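The hand that wouldn't let go (and then wouldn't close)

Quick one because I'm typing on the train and the battery is at 13 percent.

So. Wednesday was supposed to be a clean run day. Pick a thing up off the table, carry it, put it down, back to start, do it again. We'd had the new grip routine from Zetside running since the morning and it was going great. Then cycle 147, right before lunch, the left hand closed and stayed closed. Release command went out fine, it's in the log. Fingers did nothing. Arm carried on with the rest of the routine like everything was normal, which is the part I don't like at all.

I hit the stop. Nothing got broken, nobody was inside the tape. But I was maybe two seconds from stepping over to fix the table covering, and I've been thinking about that all week.
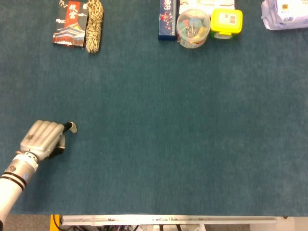
Left hand low over the table, stuff pushed to the back.

First guess was the thumb. It wasn't the thumb. Second guess was heat, and I lost most of the afternoon to that one – let it sit, try again, let it sit. Worked three times, stuck on the fourth. Very annoying kind of fault.

What it was, as far as I can tell: a connector in the forearm not fully seated. Power gets through, commands get through most of the time, but the position readings drop out when the wrist rolls past a certain angle. And our software (my software, ok) sees no new reading and just keeps using the last one. Forever. So it thinks the hand is open. It's not open. It happily moves on to the next step.

Reseated the plug and of course then it woudn't close at all, because I'd forgotten to redo the zero. Another hour gone.

The connector is a five minute fix. The stale reading thing is the real bug and it's been in there since the Tedby build. Now if there's no fresh reading for 8 cycles of the control loop, the whole arm stops and holds. Ugly but I'll take it. Ran it again up to the 1500 mark overnight with the plug taped so it can't back out. No sticks.

Also new rule – no reaching over the table unless the arm is powered down. Paused doesnt count. I know we said that before. I'm the one who kept breaking it.

Still to do: pull the same plug on the right side and look at it, and write to Serkier about a latch for those. Probably Monday's problem. My stop.

Recent posts
Tolentino bench supply, second try
Why my cable labels keep falling off
Moving off the Tedby build, part 2
Bad crimps and how I make them

This site uses cookies to remember your settings. By continuing to read you agree to this. OK | More info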